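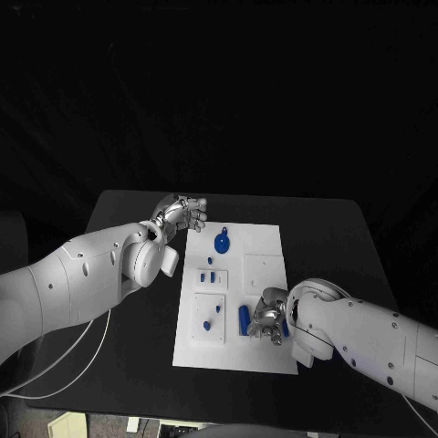
Timside Community Forums > Announcements and Feedback > Update 3 save compatibility

Timside_Support
Members are advised that Update 3 for Timside will be released to all players this Friday. The update introduces tidal flooding, a revised ferry timetable editor and the Horobets map. Owing to changes in the way the harbour network is stored, towns founded before Update 2 will open in read-only mode. They may be viewed and photographed but will not advance. Players who wish to continue with such towns should select the "Legacy" branch in their launcher before the update is applied.
Questions may be posted in this thread. Reports of faults should be lodged through the form in the main menu.

pretton_harbourmaster
I wish to register an objection. My principal town was founded in the first month of Early Access and has 2,460 residents, three ferry lines and a working dry dock. I was told in this forum in December that existing saves would be carried forward. Read-only mode does not, in my view, meet that undertaking. Could Support please advise whether a conversion tool was considered?

Timside_Support
The statement made in December referred to saves created under Update 2 or later. We acknowledge that the wording was open to a broader reading. A conversion tool was assessed and was found to misplace berths in a large share of test towns, and it will not form part of this release.

Kelp_Auditor
With respect to the previous member, the store page has carried a notice about save compatibility for as long as I have owned the game. Those of us who purchased during Early Access accepted that condition. I would prefer the studio's time to be spent on the flooding model, which was plainly unfinished in the preview build. Water entered the upper streets of Bolance while the quay remained dry.

pretton_harbourmaster
I do not dispute that the notice exists. My concern is that a specific assurance was given afterwards by a staff member, and members were entitled to rely on it.

grainterminal_72
I have read both positions and find myself closer to the harbourmaster's. A notice on a store page is general in nature. That said, the Legacy branch does appear to provide a remedy. Will it receive fixes, or is it to be left in its present state?

Timside_Support
The Legacy branch will receive corrections for crashes only. No new content is planned. It will remain available in the launcher and no end date has been set.

Nilton Palomino
Moderator
A reminder that the thread concerns save compatibility. Comments on the flooding model should be directed to the preview feedback board, where a discussion is already open. I have moved two posts accordingly. Members are also asked to refrain from speculating on the conduct of individual staff.

Kelp_Auditor
Noted. I would observe only that the Bolance matter does affect saves, as my town lost 465 residents during one tide and the autosave overwrote the earlier file.

Nilton Palomino
Moderator
That is a fair point and the post may stand. Please attach the autosave to a fault report, together with the log from the same session.

quiet_estuary
For the benefit of other members, I have tested the Legacy branch with a town of similar age. The procedure was as follows. Close the game completely, copy the folder named Towns to another drive, change the branch in the launcher, allow the download to complete and then restore the folder. The launcher emptied the Towns folder on my first attempt, so the copy is essential. Custom signage did not survive and had to be re-entered by hand. Everything else, including the ferry colours, was retained.

grainterminal_72
Thank you. Were cloud saves switched off?

quiet_estuary
They were. I did not test with them enabled and would not care to.

pretton_harbourmaster
I have followed the steps above and my town has opened, less its signage. I maintain my objection to the manner in which the change was announced, and I ask that it be recorded. I shall not be purchasing the Horobets map for the time being.

Timside_Support
The Horobets map is included in Update 3 at no charge to existing owners. Your objection has been forwarded to the development team, along with the launcher behaviour reported by quiet_estuary.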